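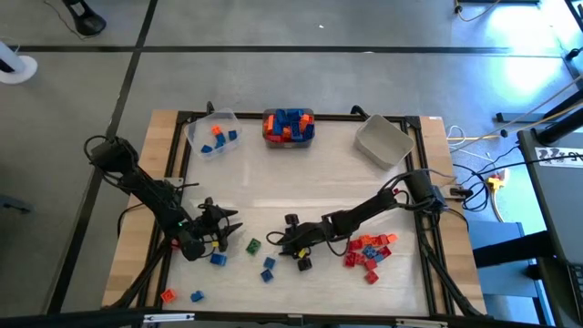 Blocks on the worktable, with two clear containers and a white bin along the far side.

Ask Kenza Lahlou how many building blocks she owns and she goes a bit pink. "It was 682 when I started. I know because my nephew counted them for me on a rainy afternoon and wrote it on the lid. Now it's up to 3000, and I've stopped asking him!"

They don't stay with her for long, mind you. Brilleck, the block library she set up in Kurkbridge, lends them out by the tub to families, playgroups and one very keen reading club for grown-ups, and most of what she does in a week comes down to sorting. I went along expecting to chat for half an hour over a cup of tea. I left at teatime with sore fingertips and strong opinions about orange.

"Everybody thinks you start with the colours," she told me. "I did as well! I had a blue tub and a red tub and I was so proud of them. Then a little girl borrowed the blue one and came back asking how she was meant to make a house with no roof. Quite right too. A roof is red, isn't it?"

So these days the colours go in together, and the full tub in the photo at the top is much more to her taste: blue, red and orange all piled up past the rim. I asked whether a lid would ever go on something like that.

"No, and I love it. Look at it, it's like a pudding. You take a good handful off before it goes out the door, obviously, but a heaped tub makes people want to put their hands in. If you fill it neatly to a line they just look at it."

She's just as cheerful about the other end of things, the box with only a few blocks in the bottom. Hers are see-through wherever she can manage it, so that you can spot the last orange one hiding in a corner without tipping the lot out. The white bin is her one exception. "I can't see into it from the side and it does annoy me. But it's light, it's got a good wide mouth, and you can sweep into it with your forearm. Lovely thing to tidy into."

Sweeping with the forearm turned out to be a proper technique. You spread the blocks out on the table first, with a bit of space round each one, and have a look at them before anything goes away. Kenza is looking for chips, for stickers, for a smear of jam. Then you pick out the ones that need a wash and clear the rest.

"I did it on the floor for 2 years," she said. "My knees! And blocks on a grey floor, well, you find the blue ones with your feet. A pale tabletop is the best thing for it, because even a green one sitting all by itself shows up straight away."

Green is a sore point. It's the colour that goes missing most, according to Kenza, and she has a theory that children take them for grass and then leave them in the garden. A family up at Fladness once returned a tub with 20 extra greens in it and no note. She still doesn't know where they came from and she's hoping they'll do it again.

Washing happens in the kitchen sink, in a pillowcase, with warm water and a drop of washing-up liquid. Drying takes longer than anybody would like. She lays them out on old towels and turns them over before bed, and again in the morning while the kettle's on.

In February she's taking a few tubs over to Macedo, the café by the bridge, where there'll be a long table and no instructions of any sort. I asked what she hoped people would build.

"Oh, anything. Towers, mostly, it's always towers to begin with. Then somebody's dad gets a bit serious and makes a bridge, and everyone wants to have a go at that. I'll be down at the end with a cake and a dustpan. Come and help me put it all away again, it's the bit I like best!"

Tubs go out from Brilleck every morning from ten, and returns can be left in the porch.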